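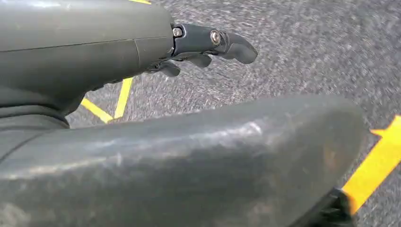
Setting up your first Zelletine gallery

Welcome back! By now you should have the plugin installed and switched on, so the fiddly part is behind you. Take your time with this section, and keep a second browser tab open on your live site so you can see each change as it lands.

1. In your WordPress dashboard, go to Zelletine > Galleries and click Add Gallery. Give it a plain name you'll recognize in December, when you have a dozen of them.

2. Click Choose Pictures and tick the ones you want. Anything already in your Media Library will show up, newest first.

3. Pick a layout. Grid is the friendliest one to start with, and you can change your mind as often as you like without losing a thing.

Note: If your library holds more than 716 pictures, the chooser splits them into pages. Your ticks are remembered as you move from one page to the next.

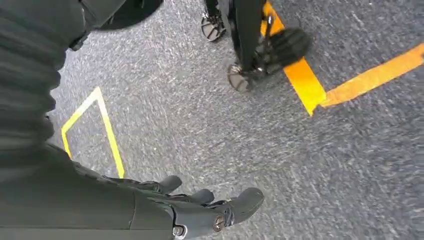

4. Fill in the Alt Text box for every picture before you save. Visitors who use a screen reader will hear these words, so write them the way you'd tell a friend over the phone, short and to the point. "Dark gray robotic hand, three fingers stretched out over a carpet" is plenty, and there's no need to start with "photo of" (the screen reader says that part already). Captions are a separate box, and you can leave that one blank.

5. Click Save Gallery, then copy the shortcode that appears at the top. It will look like [zelletine id="127"], with your own number in it.

6. Open the page where the gallery should go, add a Shortcode block and paste it in. Widget areas work too – look for Zelletine Gallery in your list of widgets.

Caution: Deleting a gallery can't be undone. The pictures themselves stay safe in your Media Library, but the order and captions are gone for good.

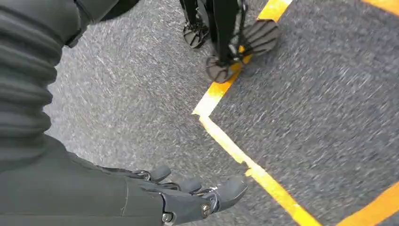 If you'd like a spare copy first, open the gallery, click Export and save the little file somewhere sensible. Import sits right beside it and brings everything back, captions and all.

7. Visit the page and press refresh. Still seeing the old version? Empty your caching plugin and try again.

Guide by Kirsten Hjaltested, last updated October 12, 2021, for Zelletine version 2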